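Muslin cloths: care questions

What temperature should I wash them at?
Wash at 40 degrees with similar colours. Do not use bleach or fabric softener.

Will the cloth stay crinkled?
Yes. The crinkle is part of the weave. Ironing flattens it until the next wash. 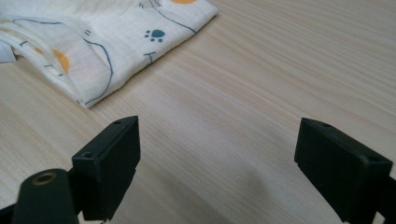 Fold cloths in half, then in half again, and store them flat. Printed and plain cloths can share a drawer.

Do they shrink?
Slightly, on the first wash. Order code 1754 is sold pre-washed.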